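Bancada com dois braços e pessoa sentada à frente: que distância e que regras?

Nevus
27 novembro 2024
Tenho uma bancada com dois braços, um com mão de vários dedos e outro com garra paralela. O operador fica ao computador ao lado e às vezes senta-se encostado ao tampo. Não há vedação. Limitei a velocidade a 300 mm/s no modo automático. Chega para a avaliação de risco, ou tenho de tratar a mesa como zona colaborativa?
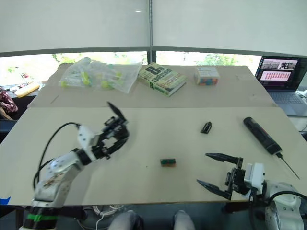 Bancada com os dois braços, garra aberta e chave de fendas elétrica sobre o tampo.

A chave faz parte da tarefa. O resto vai ficando na mesa entre ensaios.

Urs Zürcher
É zona colaborativa. Limitar a velocidade não basta: a ISO/TS 15066 trata de força e pressão por região do corpo, e a ponta de uma chave muda a conta toda. A avaliação faz-se à aplicação completa – braço, garra, peça e ferramenta – e não ao braço isolado. Eu faria assim:
– retirar do tampo o que não entra na tarefa (livro, saco de peças, caixa de cubos);
– marcar no chão o limite de alcance de cada braço, com 400 mm de folga;
– paragem de emergência ao alcance da mão de quem está sentado;
– prender os cabos que estão no chão, junto aos pés.
Repetir a avaliação sempre que se troque a garra.

Imhof
Aqui usamos 250 mm/s só em modo manual e nunca houve problema. Vê também a ISO 10218-2.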